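Category: Manuals > Demonstration Stations

Grimon Two-Arm Station – Operator Guide
Section 7: Cup demonstration for open days

7.1 Preparation
1. Spread the black cloth over the table and push it back to the wall.
2. Stand the mesh pen holder on the right side of the table, within reach of the right arm.
3. Place the blue cup and the purple cup in the holder, blue at the back.
4. Load program 3213 and home both arms.

CAUTION: Visitors must stay behind the floor line while the arms are powered.

7.2 Gripping the purple cup
5. Start the program. The right gripper closes on the purple cup while it is still in the holder.

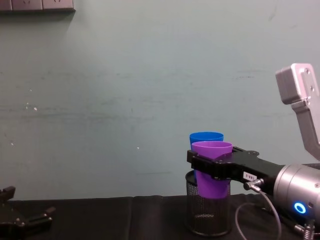 Figure 7-1. Right gripper closed on the purple cup, blue cup behind.

6. Pause and let visitors see the grip from the side. Two minutes is enough for a group.

Note – Do not raise the grip force above the stored value. Thin plastic cups deform and the next grip will be off centre.

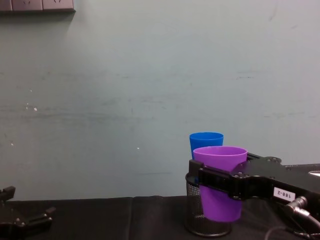

7. Press Resume only after the operator at the console has called clear. If the arm stops with code 117, press Hold, open the jaws by hand control and return to step 3.

7.3 Wrist camera view
8. Switch the visitor monitor to the wrist camera. Check that the open fingers show at the bottom of the picture.
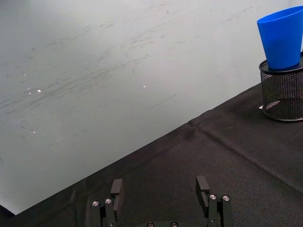 Figure 7-2. Wrist camera view, fingers open, blue cup at upper right.

9. Home both arms before the next group comes in.

Procedure checked by R. Jugah and M. MacKinnon, Lastley site.

Related sections
Section 2: Powering up
Section 6: Visitor floor plan
Flonby console quick reference

© Grimon Technical Publications | Contact support | Back to top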